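Pluren opens its virtual practice bench to small workshops

October 2, 2025

If you have ever wanted to try out a robot arm on a sorting job before clearing any floor space for one, Pluren has something well worth a look. The firm's new practice bench, called Maglaya, is a simulated workcell that runs on an ordinary office computer, and it opened to small workshops and colleges this week after a trial that began in May. 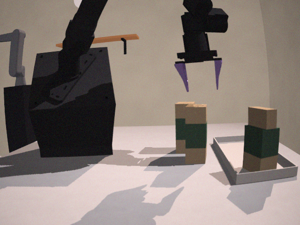
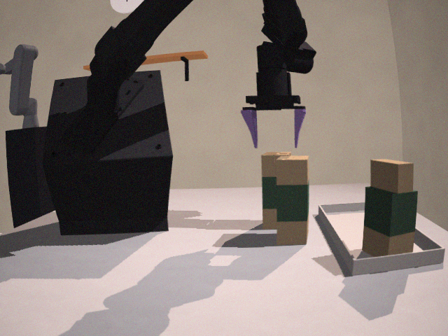
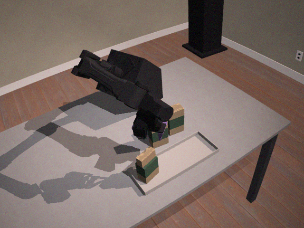

Tan and green blocks, a shallow tray and the black arm in Maglaya's block-and-tray task.

The block-and-tray task is the first one new users meet, and it is a lovely way in. The job sounds like nothing at all: pick up an upright block, carry it over, set it down in the tray. Then you try it, and find out how much there is to think about when two of the blocks are standing close together and the fingers need room to come down around one of them.

Users can write their own moves or start from one of the 16 ready-made routines and change it bit by bit. Every run can be saved and played back, and you can switch between a view close to the table and one from higher up. That second view is a real help when you are trying to see how the arm is reaching across to the blocks.

Ecaterina Mihăilă, who leads the project at Pluren, is keen for people to make a mess of things. "Knock the blocks over, put the arm in a daft place, press reset," she said. "We want people to have done that a few hundred times before they stand next to a real machine."

One of the trial sites was Presico, a packing firm with 90 staff. Flurina Imhof, who runs its training room, said her team logged 340 runs in the first fortnight, a good many of them during lunch. "I thought I'd have to talk people into it," she said. "Two of them were racing each other by the end of the first morning. They'd got hold of the idea of coming straight down on a block and not at an angle, and I hadn't said a word about it."

We had a go ourselves and came away impressed. The shadows are a small thing, but they make it much easier to judge where the gripper is above the table. Setting up took less time than making the tea, and the help pages are written in plain language (hooray!). The menus could do with larger text, and we would have liked a way to put two saved runs side by side. Pluren says that is on its list.

A one-year licence costs £2,000 per site, with no limit on the number of users, and colleges can ask for a free term. An add-on called Pelter, which lets users bring in the shapes of their own parts, is being tested now and will be sold separately.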